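Gredis Lever Door Handle Set, Six Months On

We replaced every inside door handle in our house in March, so this is a longer look than the one I wrote when the boxes came. The old ones were round knobs from when the house was built. My mother moved in with us last year and has arthritis in both hands, and knobs were the first thing she complained about.

I bought the Gredis levers from Khattak, the hardware store in Adanville. I had also looked at the Jullik levers, which are heavier and cost more. Laiba Dhanial at the counter let me try both on the display board. The Jullik has the stiffer spring. My mother pushed each one down with the side of her hand and picked the Gredis.

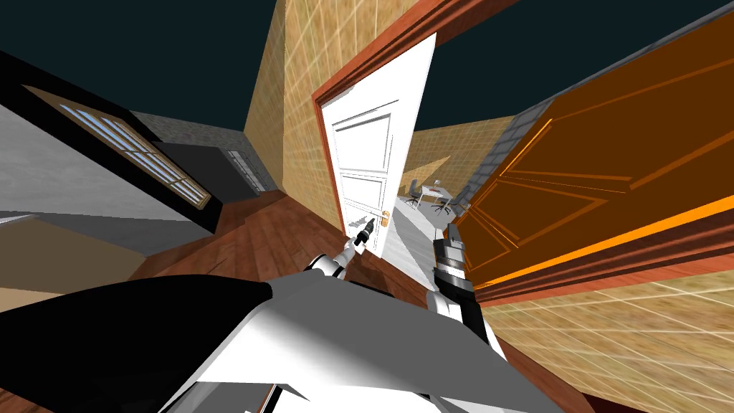
Each set comes with two levers, two round plates, a latch, a strike plate and a bag of screws. The latch adjusts between the two common distances from the door edge. You twist the barrel to change it, and the instructions show this in a drawing so small that I missed it on the first door and thought I had the wrong part.

Fitting takes a screwdriver and some patience. The first door took me most of an hour. After that I was faster. Two of our doors are old and the holes were a little narrow, so I had to open them up with a rasp. If your doors are newer you will probably skip that step. Check which way each lever points before you tighten anything. I put one on upside down.

The levers feel light but they don't wobble. One worked loose after a few weeks on the door we use the most. There is a small set screw under the neck, and a quarter turn fixed it. The hex key in the box is soft and I rounded it off, so use your own.

The bathroom set has a privacy button and costs a bit more. You can open it from outside with a coin, which mattered to us with my mother in the house. The button is small and she finds it fiddly. I would have liked a turn piece instead.
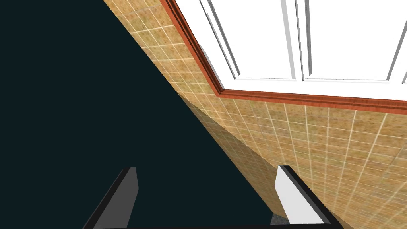
Wall tile.

The finish has held up better than I expected. I wipe the levers with a damp cloth and dish soap, nothing stronger. A neighbor, Florian Danzer, used a spray cleaner on his and got cloudy spots, and the care sheet does warn against that. I can't say how it will look in 5 years.
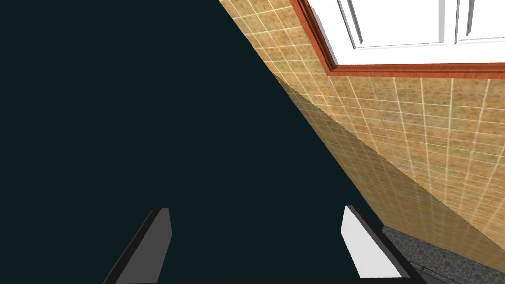 Noise is the one thing I would change. The latch closes with a sharp click that carries at night. A thin felt pad on the strike plate helped – the latch still catches – but you have to cut it yourself. Sleeves also catch on the open end of the lever. The Jullik curves back toward the door, which should be better for that.

Customer service was fine. One box was short a screw, and Khattak gave me one from a drawer.

Good points: easy on sore hands, simple to fit after the first one, fair price.
Bad points: loud latch, poor hex key, tiny drawings, small privacy button.

I would buy them again for bedrooms and closets. For a bathroom used by someone with weak hands, look for a set with a larger lock.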